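Zunelville Home Workshop Board
Furniture and Finishes
Thread: Yellowing on white painted tops, waterborne vs alkyd

warkholm_joiner
Posted April 27, 2026
Looking for data on colour shift in white tabletops. I sprayed two test boards in March, one waterborne polyurethane, one alkyd enamel. Both sat in the same cupboard with the door shut. The alkyd board is visibly warmer in tone. The waterborne board matches the original chip. Is the alkyd going to keep drifting, or does it level off?

gbramwell
It keeps drifting for a while, faster in the dark. Put the board on a windowsill and part of the yellow will bleach back out. For a top that gets wiped daily I would still choose alkyd. It flows out better and hides brush marks.

D. Staniforth
Disagree with Gareth on wear. A two-part waterborne is harder once cured, and it stays white. The usual complaint is edge chipping, and that comes from sharp corners. Film pulls thin over a sharp arris. Round the corners and ease the edges before priming. 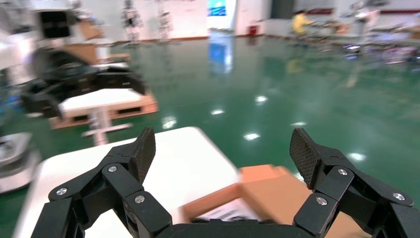

White top with rounded corners.

Three coats, light sanding between each, then leave it alone until full cure. Most failures I see are people putting a kettle on it too early.

gbramwell
Fair on the corners. I don't accept the hardness claim without the product sheet — a lot of the single-part stuff sold as "enamel" stays soft for weeks.

whiteley_745
What primer under it? I had tannin come through on oak.

D. Staniforth
Shellac-based on oak. On MDF, any decent acrylic primer, but seal the cut edges twice.

warkholm_joiner
Mine is MDF. I'll move the alkyd board to the window and post the comparison against the chip.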